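Vukanora Student Robotics Project: Kitchen Task Gallery

Vukanora is the manipulation project of the Guder technical program. It meets in the training kitchen in November, with student teams of 3 and sessions starting at 4:15 p.m. The task this term is called Bretel: clear and sort tableware on a steel counter using hand-held grippers. Recordings are reviewed by Majdi Khasawneh, who also keeps the task sheet. Zaid Shboul handles hardware and the spare pads.

Station A, wall side

Bowls are scored separately from plates. A grasp on a bowl is taken at the wall of the bowl, one pad inside and one outside, and the approach angle is left to the operator. Tall items on the counter stay where they are unless the task sheet lists them.
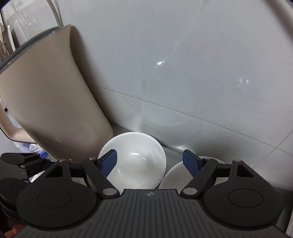

White bowl between the finger pads, with a plate upright to the right.

The current data set has 71 accepted runs. A run is rejected if the object leaves the view of the wrist camera or if the operator touches it by hand before the release. Restarts are allowed but are logged as new runs.

Station B, steel plates

Polished steel was added to the object list this term. The first version of the plate detector, Mussa 1, was trained on white ceramic only and often placed the rim where a reflection ended. Mussa 2 uses the outer edge and ignores the center well.

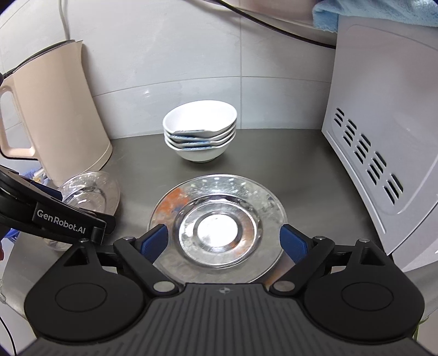 Flat plates are the harder case for the fingers as well. The rim sits low, and the pads have to come in almost level with the counter before closing. Teams may slide a plate to the counter edge and lift from there. The slide counts as part of the run and is labeled as its own segment.

Stacked bowls are lifted one at a time from the top. Lifting two together is marked as a fault but does not end the run.

Two-gripper runs

In these runs the second gripper may steady an object or work on a different one. Both recordings are trimmed to the same start and end marks before review.

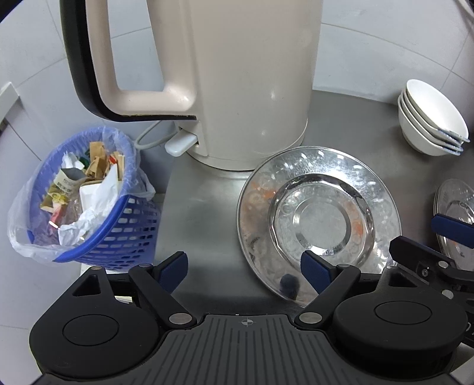

Each team submits 10 two-gripper runs for grading. Labels use the segment names on the task sheet: reach, close, lift, move, release. Free-text labels are returned to the team for correction. Pad wear is reported to Zaid at the end of the session, with the gripper side and finger noted.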